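News > Museums and Galleries > Press Releases

Dalladero Gallery Withdraws Its Claim That the Hundov Lamentation Is a Lost Workshop Original

FOR IMMEDIATE RELEASE
December 25, 2023

The Dalladero Gallery announces that it no longer supports the attribution of the painting known as the Hundov Lamentation to the workshop of a named Flemish master. The wall label, the online catalog entry and the audio guide will be changed to read "Unknown painter, southern Netherlands, date uncertain." The gallery makes this change after a review of the evidence, most of which was thinner than visitors had been led to believe.

The painting, an oil on oak panel showing the dead Christ on the ground with his mother, Saint John and a kneeling donor, came to the gallery from the parish church at Hundov. It has been shown here under a confident label for as long as most of the present staff can remember. School groups have been told that it was painted by a pupil in a famous shop and touched up by the master himself. Postcards have said the same. When the gallery went looking for the document that proved it, there was none.

What there was, in the file, was a letter from a dealer who hoped to sell a second panel to the church, a typed page with no signature, and a newspaper clipping that quoted the typed page. Each of them leaned on the others. A later catalog cited all of them as though they were separate sources, and everyone after that cited the catalog.

"I have read the dealer's letter many times and I still can't find an argument in it," said Athina Vlachopoulos, curator of paintings. "He says the Virgin's face is worthy of a great hand. Well, he was selling. I'd have said the same in his shoes, and I wouldn't have expected a museum to print it on a wall."

The review looked at 4 points that had been used to support the attribution.

The first was the donor. He kneels at the right in a fur-trimmed gown, and he was said to be a wool merchant who is known to have paid the master's workshop for an altarpiece. The link was made through the coat of arms on his prayer desk. The coat of arms is overpaint. Cleaning tests show an older, plain desk beneath it, with no shield at all. Someone added the arms later, perhaps to please a family who wanted an ancestor in a holy picture. That sort of thing was common and it tells us about the family. It doesn't tell us who painted the panel.

The second was the gesture of Saint John, who holds the Virgin by the elbow with one hand and wipes his own eye with the back of the other. This was called a signature motif of the shop. It appears in the master's work, certainly. It also appears in prints that were sold all over northern Europe, and any painter with a few coins could have owned one. The gallery holds 2 such prints in its own drawers and had never put them beside the panel.

The third was the landscape, with its walled town and its blue hills. Past writers matched it to a view near the master's home. The gallery's staff tried the match again with open minds and could make the town fit several places, including one the painter could never have seen. Blue hills are blue hills.

The last was the wood. A tree-ring study was once described in a gallery leaflet as having "confirmed" the date. The study did no such thing. It gave the earliest year in which the tree could have been cut down. A panel can sit in a workshop for years before anyone paints on it, and oak from the same source was used by dozens of painters, good and bad. The leaflet has been withdrawn, and the 173 copies left in the shop will be pulped.
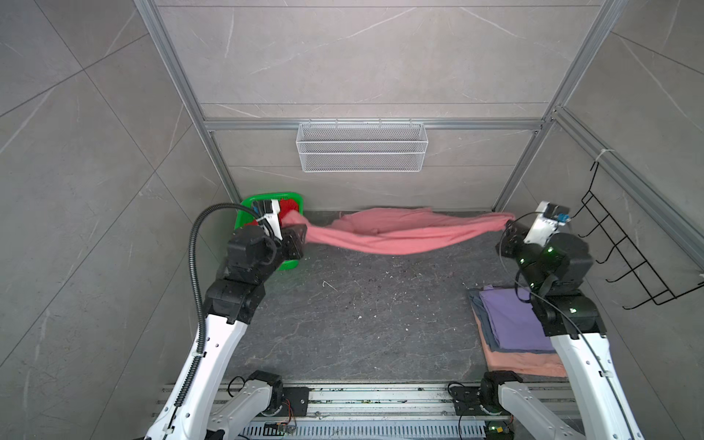 The decision has not pleased everyone, and Zixuan Fang, in a written objection that the gallery is glad to quote, argues that the picture was better served by a doubtful name than by none, that people simply walk past a label reading "unknown," and that the Virgin's hands are still the finest painting in the building whatever the file says. The gallery agrees about the hands. It does not agree that a name should be kept up for the sake of foot traffic.

Nor does the gallery accept the fallback position, put forward in some of the letters it has received, that the panel could be labeled "circle of" or "follower of" the same master. These phrases sound careful. In practice they are often used to keep a famous name on the wall after the reasons for it have gone. A follower has to be following someone, and apart from a gesture that could have come from a print, the gallery can find no sign that this painter was.

Visitors may fairly ask what is known. The subject is the Lamentation, the moment between the taking down from the cross and the burial. It isn't described in the Gospels. It grew out of sermons, devotional books and Passion plays, and painters had a good deal of freedom with it. In the Hundov panel the dead Christ lies on a white cloth with his feet toward us, a crown of thorns beside his knee. The Magdalene is missing, which is unusual. Earlier catalogs explained her absence as a bold choice by a master confident enough to break the rules. It is just as likely that the panel was cut down on the left. The paint runs right up to that side with no border, while the other three sides have a bare strip of wood. Nothing in the old literature mentions this, though it can be seen with the naked eye once the picture is out of its housing.

The gallery is also dropping the story that the painting was hidden in a bread oven during a siege. No account of the siege mentions it, and the panel shows no scorching or smoke damage of any kind.

A small display, titled "Says Who?", will set the panel beside the 2 prints, the dealer's letter and the unsigned page, so that visitors can weigh the matter themselves. There will be no reconstruction of how the picture "might have looked," and no film. The display texts were written by Danai Tsakiris and checked by a reader from outside the gallery, who asked for changes to 3 of them. Those changes were made.

"People want me to be excited about new discoveries," Vlachopoulos said. "We haven't discovered anything. We've stopped saying something we couldn't back up. If a payment record surfaces tomorrow with the church's name on it, I'll change the label again, and I'll want to see the record first."

The gallery will now go back over the labels of other works that entered the collection through the same dealer. It makes no promise as to how many names will survive. It would ask that reports on this matter avoid the words "fake" and "forgery." The Hundov Lamentation is an old painting by somebody. The trouble was always with the paperwork.

The Lamentation remains on view in the upper gallery, in its usual place. Admission to "Says Who?" is included in the general ticket. Postcards with the old caption will not be reprinted. Images of the panel, the prints and the dealer's letter can be requested from the press desk, which asks that the new wording be used in all captions.

Press contact: Marina Sarantis, Dalladero Gallery

Shared 173 times
4 comments

Nanau
I bought that postcard as a kid and it's still on my fridge. Do I get a refund? Kidding, mostly. I'd like to know why it took so long for somebody to open the file.

Sidra Dogar
Good for them, but I notice the release doesn't say who wrote the leaflet about the tree rings. "Confirmed" didn't print itself. Also "date uncertain" seems a bit much. The gown on the donor must narrow it down to a few decades, surely?

Pop
Sidra, only if the gown is original. If they painted a shield on his desk they could have painted fur on his collar. I'd want that tested before I trusted it.

Nanau
Went up to see it again after reading this. The left side really does look chopped. There's a bit of dark red down in the corner that could be the hem of a dress, or could be nothing.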